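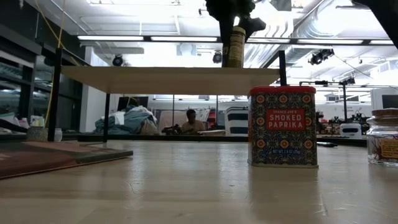

Attachment 1: smoked paprika tin, front label

Ticket: Pantry stock list shows wrong unit weights after import
Product: Storent inventory, web version
Opened by: Sarahí Tapia, Wuvthorpe store
Opened: 29 Aug 2026
Status: Resolved, one item open

Problem
I imported our dry goods list from the old Peleck spreadsheet. The file has 2,012 rows. Storent accepted 1,515 of them and gave no error for the rest. In the rows that did come in, any item with both ounces and grams on the label now shows the ounce figure with a gram unit. The smoked paprika is listed as 2.6 g. Reorder alerts are firing for most of the spice section.

Steps tried
1. Logged out and back in. No change.
2. Re-imported the same file. Same row count, and now some duplicates.
3. Deleted the duplicates by hand and tried a short file of 100 rows. All 100 went in, but the weights were still wrong.
4. Checked the tin against the sheet. The label says NET WT 2.6 OZ (75g), and the sheet has it the same way, in one cell.

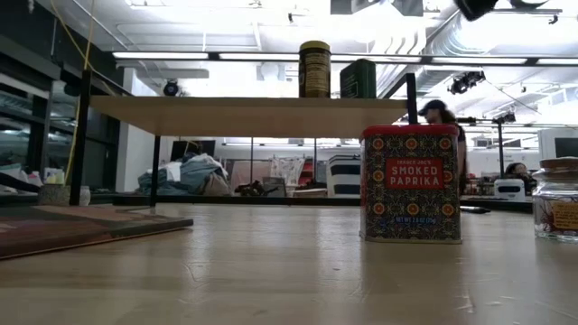

Reply from support
The weight field takes one number and one unit. When a cell holds two, the importer keeps the first number and applies your store default, and your default is set to grams. Please split the column before importing — one column for the number, one for the unit — and map them separately on the second import screen.

The missing rows are a different problem. Your file has a blank line after the last accepted row, and the importer stops at the first blank line it finds. Remove it and the remaining rows should load.

Follow-up from Sarahí
Split the column and took out the blank line. All rows loaded and the paprika now reads 75 g. The alerts stopped after I ran Recalculate Stock.

One thing is still wrong. Items from our supplier Ferraro come in with no supplier name. They have a code in the sheet, 700, and it lands in the notes field.

Reply from support
Supplier codes have to exist in Storent before the import. Add 700 under Settings, Suppliers, then use Update Existing — do not use Add New or you will get duplicates again. A warning for blank lines is planned for the September release. I am leaving this ticket open until you confirm the supplier names.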